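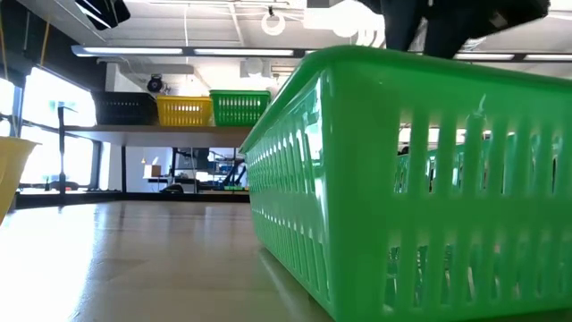 # Storage basket

A **storage basket** is an open-topped container used to hold, sort or carry household goods, food, laundry or stock. Most modern storage baskets are molded from plastic, though woven baskets of willow, rattan and seagrass are still widely sold. The word is used loosely, and shops often list the same article as a basket, a bin, a crate or a tote.

## Terminology

In everyday American English, a basket has openings in its walls and a bin has solid ones. The distinction is not firm. Many rectangular containers with slotted sides are sold as bins, and some woven baskets have a cloth lining that closes the gaps completely. A crate is usually heavier and made to be stacked when full.

## Construction

### Plastic

Plastic baskets are commonly made by injection molding. Melted plastic, most often polypropylene or high-density polyethylene, is forced into a steel mold, cooled and pushed out. The walls taper slightly toward the base so that the part comes free of the mold. The same taper lets empty baskets nest inside one another – a useful property in shipping.

Openings reduce the amount of plastic needed and let air reach the contents. They may be round, square, diamond-shaped or cut as tall slots. Long slots weaken a wall, and makers often divide them with a solid horizontal band, as on the green basket shown. A flared or rolled rim stiffens the top edge and gives the hands something to grip.

### Woven

Woven baskets are built up from a base of crossed rods or strips. Upright stakes are bent from the base and thinner strands are passed between them. Willow is soaked before use so that it bends without cracking. Handles are worked into the border or added last.

### Wire

Wire baskets are welded from steel rod and then coated with plastic or plated. They are common in freezers, closets and store fixtures. Small items can fall through the gaps, and a liner is sometimes fitted.

## Sizes

There is no general standard for household baskets. Makers tend to size their products to fit common shelves and cabinets, and baskets from two makers seldom nest or stack together. The Olley range, one of the larger household lines, comes in 3 depths that share one rim size. The Koyama pattern has a narrower base and is sold mainly for pantry shelves.

## Manufacture in Diltby

The town of Diltby was a center of willow basket making before its workshops turned to plastic. The Jonditz works, the largest of them, kept a willow shop open beside its molding hall for several years. Its surviving pattern book lists 2,208 designs, many of them differing only in the handle. The historian Aoi Yagi has argued that the slotted walls of the early molded baskets were copied from the spacing of willow stakes.

## Care

Plastic baskets can be washed with warm water and dish soap. Long exposure to sunlight makes many plastics brittle, and the rim is often the first part to crack. Woven baskets should be brushed or wiped with a damp cloth and dried away from direct heat. Mold can form on willow kept in a damp basement.

## See also

- Crate
- Laundry hamper
- Milk crate
- Basket weaving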